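How to Follow a Bail Hearing From the Court Docket

By Hamish Treloar
07/02/2023

A bail hearing leaves a paper trail, and most of it can be read without going to the courthouse. This page explains how to find the case, read the entries in order, and tell a ruling from a request. The steps use the Wunari County online docket, which runs on the Sovport records system. Other counties label things differently, but the entries follow much the same pattern.

Step 1. Get the case number

Search by case number if you have it. A name search returns every person with that name, including people in traffic and civil cases. The case number is printed on the charging document and is often given in the first news report.

A Wunari number has three parts: the year the case was filed, a two-letter code for the type of case, and a sequence number. Felony cases use the code CF. If the sequence number is 446, enter it as 000446. The search form does not add the zeros and will return an empty list without them.

Step 2. Sort the entries

The docket opens with the newest entry on top. Change the sort order to oldest first. Bail questions are argued in stages, and a later order often refers back to an earlier motion by its entry number only.

Look for these entries:

Arrest affidavit — the sworn statement of facts used to hold the person.
First appearance — the short hearing where bail is first set or denied.
Motion to set bond, or motion for pretrial release — the written request from the defense.
Response — the answer from the prosecution. It may be filed late or made out loud in court.
Notice of hearing — the date, time, and courtroom.
Order — the ruling of the judge.

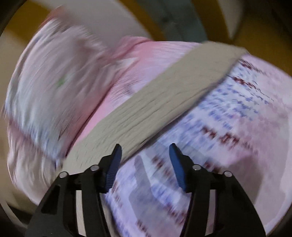

A reader, Plikden, wrote that the notice of hearing in one case had been replaced twice and that the older copies still showed as active on the docket. Go by the filing date, the note continued, and check the word "amended" in the title. That advice is sound. The clerk does not remove a notice when a new one is filed, so the last one filed controls.

Step 3. Read the motion before the order

An order on bail can be as short as two lines. It may say only that the motion is granted in part. The motion shows what was asked for, and the difference between the two documents is the actual result.

Note the amount requested, the proposed conditions, and any exhibits. Common conditions are house arrest, a GPS monitor, surrender of a passport, and no contact with named witnesses.

Step 4. Check for a reserved ruling

A judge does not have to rule when the hearing ends. If the minutes say "taken under advisement" or "ruling reserved," no decision has been made. The person stays in custody or on release under the existing terms until a written order is entered.

Do not treat the minutes as the order. Minutes are notes kept by the clerk and can be corrected later. In one September case, the minutes listed eight conditions and the signed order listed seven. The signed order was the one enforced.
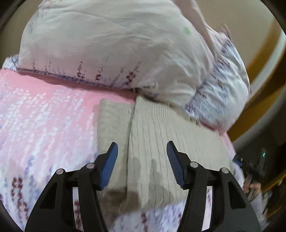 FEES AND COPIES

Viewing the docket is free. Documents marked with a lock must be requested from the clerk, who checks them for protected information before release. Allow 13 business days. Certified copies cost $2 per page and can be picked up at the Uzor Street counter or mailed.

Sealed entries show a number and a date but no title. A gap in the numbering usually means that an entry was voided or combined with another — the clerk can confirm which one applies.

Transcripts are handled separately. Send the request to the court reporter named in the minutes, with the case number, the hearing date, and the name of the judge. The reporter will reply with a price and a delivery date. Payment is due before work starts.

Contact the editor | Copyright 2023 Hamish Treloar | Back to top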